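Bin cell, June, second entry

Start 7:40. Cell was left in hold overnight, no fault on the pendant. Good.

Carry-over from last time: arm faulting on wrist torque during the deep picks, only on the near side of the bin, only when the wrist is rolled past where it wants to be. Suspected the cable loop pulling. Still suspect it. Today = hose and cable dressing, bin position check, then rerun.

Dressing first. Took the slack out at the second tie and gave it back at the wrist. Bundle was sitting too tight over the joint so every big roll loaded the hoses. Old tie had bitten into one of the black cables, jacket marked but not through. Taped it, put it on the list for replacement. New ties go on snug, NOT cranked. Cut the tails flush or they catch the yellow one.

Air: one of the push fittings was weeping at the gripper. Pulled the tube, cut back the end square, reseated. Soap test ok. Pressure on the regulator was down at 59, put it back to where the Pelirer sheet says. Somebody please stop using that regulator for the blow gun.

Finger closes fine now, no stutter. Did it by hand from the pendant maybe a dozen times, then left it cycling while I did the bin.

Bin position. Loosened the clamps, pushed it back against the stop, reclamped left then right. It had crept. Checked against the Orbán gauge, within what we allow. If you bump the bin you have to redo the corner touch-off, all of it, not just the one corner. Touch-off took 24 minutes becuase I forgot to load the right tool frame and had to start over. Tool frame is the one called IKEN_GRIP_B. The other one is stale and should be deleted, I keep saying so.

10:15, bars in, slow speed, override way down. Deep picks only, front compartment. Watching the loop and the floor clearance.

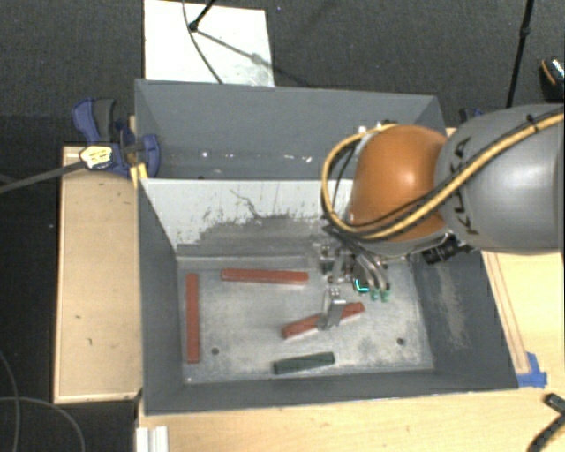 Going by the margin of the printout, left there over lunch: the floor height is the real problem and the dressing only hides it. The finger is taught for the old bin from Flaltiddale, which sat lower. Put a feeler under the tip at the bottom of a pick before touching anything else on that wrist. And write down what you find, last time it went unrecorded.

Fair. Did the feeler check after lunch. Tip was touching down before the end of the move, so yes, it was leaning on the floor and the controller was reading it as torque. Raised the approach and the bottom point both, same offset, saved as a new program so the old one is still there to go back to.

Reran. Still slow. No faults on the near side. Loop swings free at full roll, doesn't drag on the gripper hoses any more. So it was some of each, I think. Can't say how much of which, changed two things in one day, bad practice, noted.

Cycle counter read 630 when I started the afternoon run and 1,090 when I stopped it. One missed pick in there, bar was hard up against the wall and the finger couldn't get behind it. Not a hardware thing. Didn't chase it.

Scuffing on the bin paint: partly from the bars. The marks low on the divider I don't like, going to watch whether they grow. Might be finger tip on the retract. Retract path goes straight up now, before it had a small sideways piece in it from when the bin was somewhere else on the table.

To do:
- order cable for the marked one, same length, don't go shorter
- delete stale tool frame (ask first!!)
- far side picks at the new height, havent tried any
- full speed run, only after the far side is ok
- finger tip has a burr, dress it or swap it
- write the feeler number on the sheet taped inside the cabinet door

Left the cell in hold, air off, key in the drawer. Stopped 16:50.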